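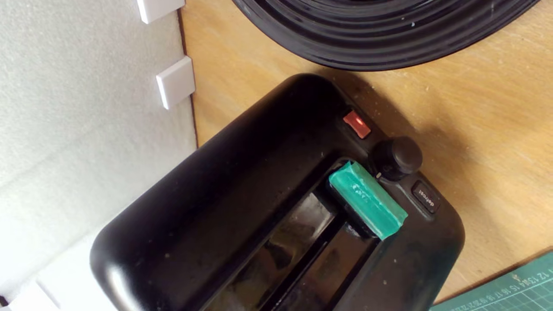 Subletting a room, moving out in February, and the landlord company (Hornow) is talking about keeping part of my deposit for "kitchen condition". Deposit was $1651. They sent one email, no list, no receipts. I admit the place isn't spotless, there's crumbs and dust on top of the black toaster and I haven't touched the oven yet, but that's cleaning, not damage right? My lease says "broom clean" and thats it. Also do I have to let them do a walkthrough before I leave? Never had to fight over a deposit before, no idea where to start.

Posted 12/17/20 by wornoutrenter

Delphine Abernathy

Crumbs aren't damage. Wipe it down and move on. What you want is the list in writing. Email them back, ask for each charge and the amount next to it. Don't call. If they call you, send an email after saying what was said.

Most states give the landlord a deadline to return the money or send an itemized list, look yours up, it varies a lot. Some let the tenant ask for a walkthrough before move-out. Take it if you can get it, then you have time to fix stuff.

Take pictures the day you hand over keys. Every room, inside the fridge, walls, counters, floors.
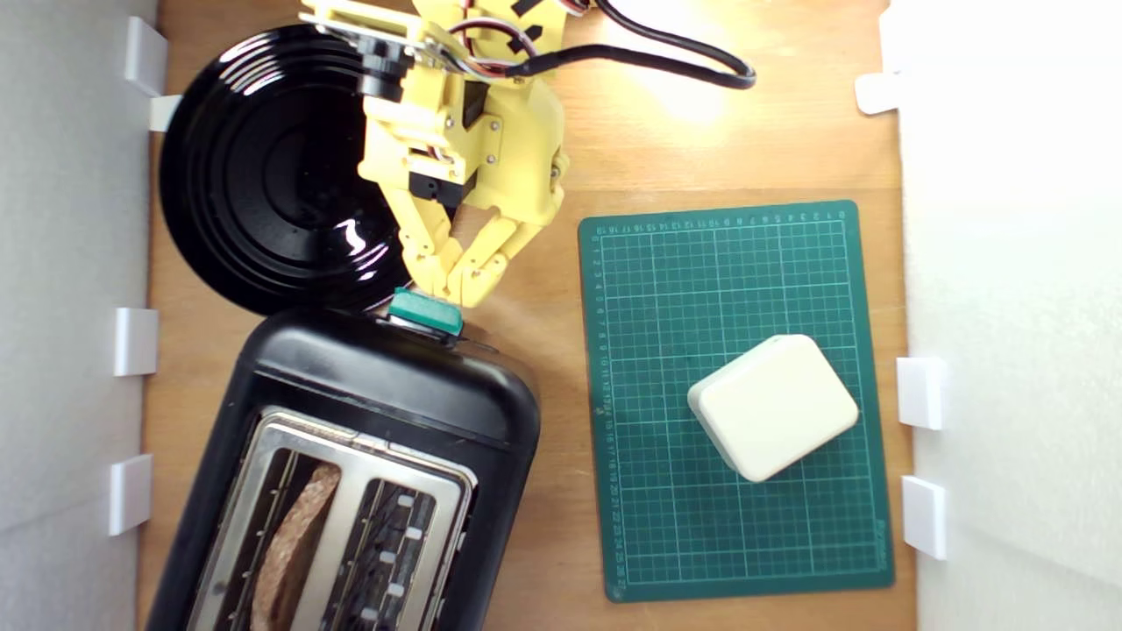
Table with the black plate, white panels on both sides

Boring pictures are fine. Email them to yourself so there's a date on them. And leave a forwarding address in writing, people forget that and then the check "got lost".

Hsin-yi Tsai

Agree with above mostly. One thing, you said sublet. Who has your money? If you paid the main tenant and not Hornow then you may need to go after the main tenant, and Hornow owes you nothing direct. Check who signed and who cashed the check.

I went thru this with a place on Clevasow. They wanted 3000 for "full repaint" after 2 years. Asked for the invoice three times, never came.

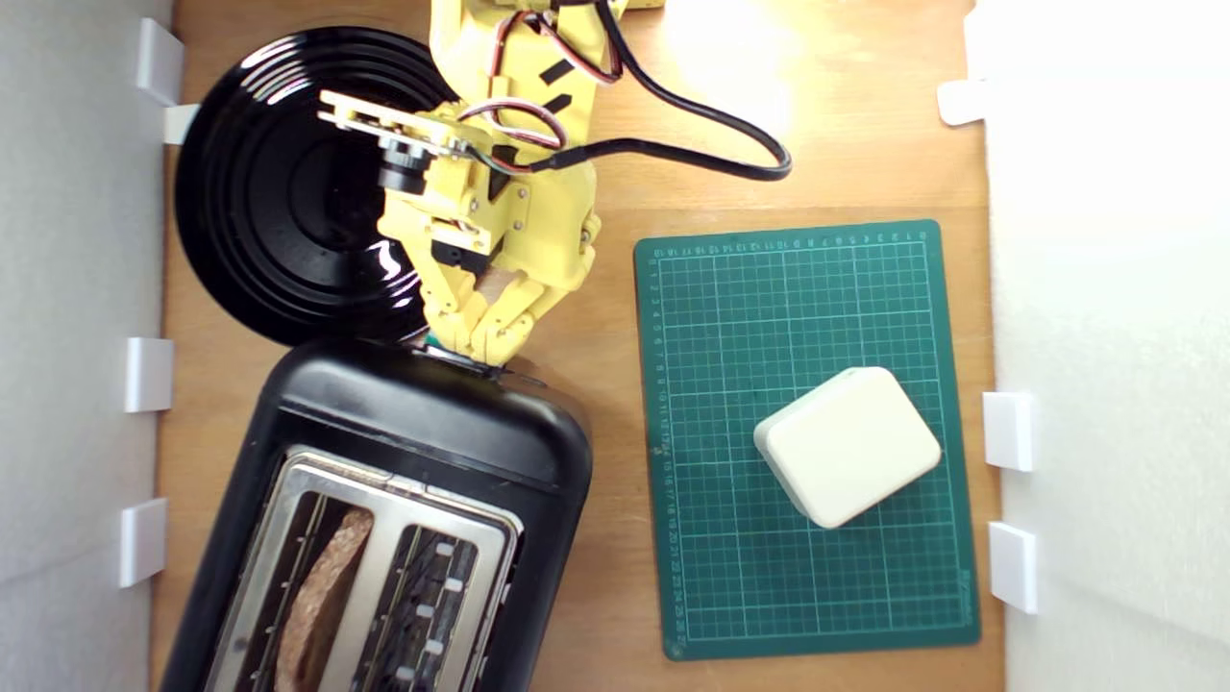

Then I wrote a short letter, gave them a date, said small claims was next. Got all but the cleaning fee back. Filing fee in my county was low but call the clerk and ask, they are nicer than you'd think. Keep the letter to one page. No insults.

trovine_tom

just dont pay last months rent lol

Delphine Abernathy

Please don't do that. Can get you an eviction notice and most leases ban it anyway.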